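We use cookies to remember your settings and count visits. Accept all | Manage choices

On the bench: the Itby hand kit

So I finally got my turn with the Itby hands from Bitasico, and I have opinions! I've been bugging them for a demo slot since the price came out (4000 dollars for a pair, wrist mounts included, arms very much not included) and in February they let me come up to the shop in Rotmont and spend a whole afternoon getting in the way.

First impression: they're chunkier than I expected. The web page makes them look like something you'd slip a glove over, and in person there's a lot of block and bracket going on between the palm and the fingertip. I don't mind that at all. I can see the screws, I can get a driver on most of them, and when a joint goes bad I'd much sooner swap a part on my own desk than mail the whole hand away for 90 days (ask me how I know).

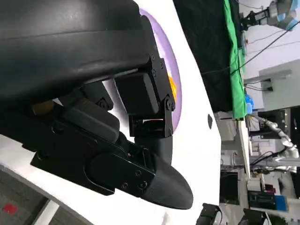

One reader wrote in after last month's teaser to say that a kit at this price should come with cameras on both wrists and a decent set of starter routines, and that paying extra for either one is a dealbreaker. Fair point, and I asked. The wrist cameras are in the box now. The starter routines are a separate thing called Miyazaki, a monthly service, and you can skip it if you'd like to write your own.

I would not skip it, at least for the first couple of months. Miyazaki gives you 8 table tasks to begin with, things like lifting, passing from hand to hand, and putting stuff on a plate, and you can open each one up and change the speed and the grip force with a slider. I'm a slider person. Give me a text file and I'll put it off until summer. 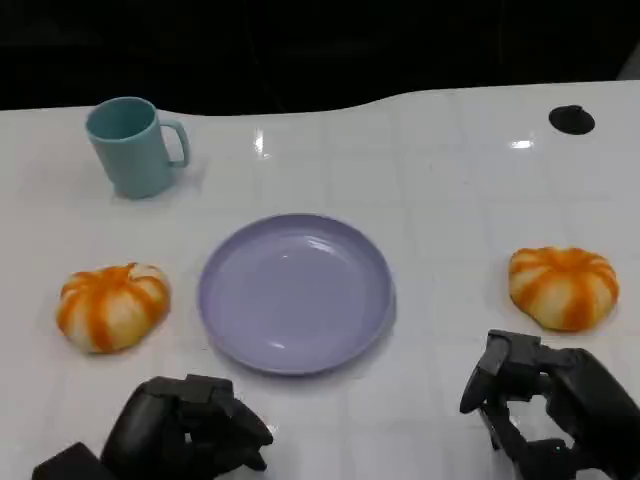 Setup is the part I'd grumble about. The manual has seven pages on unpacking and one skimpy page on lining up the head camera with the table, and guess which one I needed. I got it wrong twice, and both times the fix was a checkbox hiding in a menu I'd already been through. Bitasico tells me a new manual is coming. Please, more drawings!

Noise is fine, by the way. I could chat over it. Power draw I didn't measure, so don't write to me about that yet.

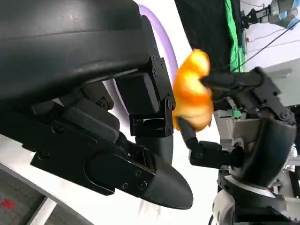 The other thing people keep asking is whether the fingers are too strong for light stuff. Out of the box, yes, a little, for my taste. I pulled the grip slider down almost right away and left it there for the rest of the afternoon. There's a "gentle" preset too, but it felt slow to me, like waiting for a very polite elevator.
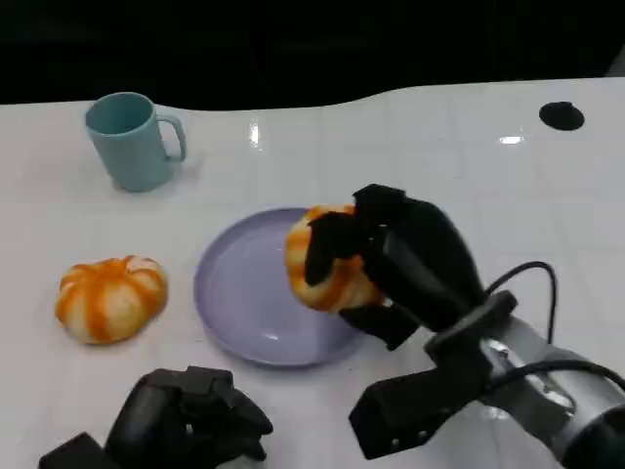
Cable routing is where I'd spend my first evening if I bought a pair. Bitasico sells a sleeve kit for it, and you could also do the job with a bag of ties from the hardware store. See how that black cable loops up from the wrist and arcs over the back of the hand? I'd want it tied down before I let the arm swing anywhere near a shelf. The grip itself I have no quarrel with, one finger over the front of the striped pumpkin, another pressing on top, and the thumb coming in underneath by the edge of the plate.

Would I pay for it? For a school lab or a small shop that already owns arms, I think so, yes. For my garage, I'm still doing the math. The rental plan opens up again in spring and I've put my name on the list.

You are getting this newsletter because you signed up on our site. Unsubscribe | Update your preferences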